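Week 6 handout: when the grip lies to you

Hi all! A few of you asked for my notes on the Clament fault, so I've typed them up properly (well, properly-ish). Read them before Saturday's lab, and bring your own fault log, even if it's a mess. Mine always is.

Quick recap for anyone who missed the lecture. We were collecting hand-held gripper runs for the garment folding set, the ones Siiri Kiiskinen's group at Nudance trains on. Everything went along fine in March until Siiri started training and the policy kept opening its fingers halfway through a fold. Sweater up, sweater down in a heap, over and over! I was sure it was the model. Murali was sure it was the model too, and he's been at this a lot longer than I have.

The model was doing exactly what we'd taught it. In a bunch of the knitwear runs, the recorded finger width jumped to fully open for a moment while the real fingers were still shut tight on the cloth. Out of 300 runs, 45 had the jump.

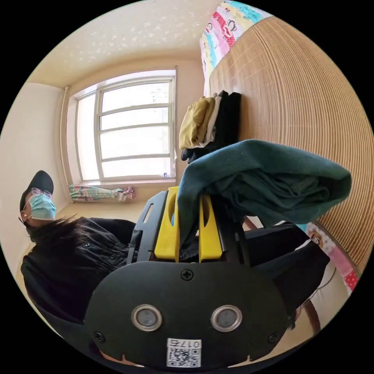 1. What we saw in the logs

The width signal looked lovely and smooth on T-shirts. On thick stuff, sweatshirts especially, it would drop out and come back. The dropouts lasted around 11 samples, so if you only glance at the plot zoomed out, you miss them completely (I did, twice). The video showed the garment still held the whole time. Please, please plot width against video before you trust either one.

2. What caused it

Bulky fabric folds over and hides the finger marks our tracker uses, and when the tracker lost them, our script filled the gap with the default value. And what was the default? Fully open. I wrote that line, by the way, so go easy on me.

3. Why it's a safety matter too

A dropped sweater is no big deal. But the same script was about to go onto the arm at Urthorpe, where Elli Ruotsalainen's team hands things over to people. A false "open" there could drop something on a foot, and a false "closed" could pinch a finger. Same bug, much worse day.

4. What we changed

Missing width is now stored as missing. The script flags the run, and a person has to look at it before it goes into training. On the arm, 2 missing readings in a row trigger a hold and a warning tone. Jarmo wanted it to stop completely, and we're still arguing about that one.

5. For Saturday

Take the Manninen log from the course folder and find the bad stretches by hand first, then write a check that finds them for you. Tell me what your check does with a slow, real opening, since mine flagged those as faults for a whole afternoon. Work in pairs if you like, and email me if the folder won't open.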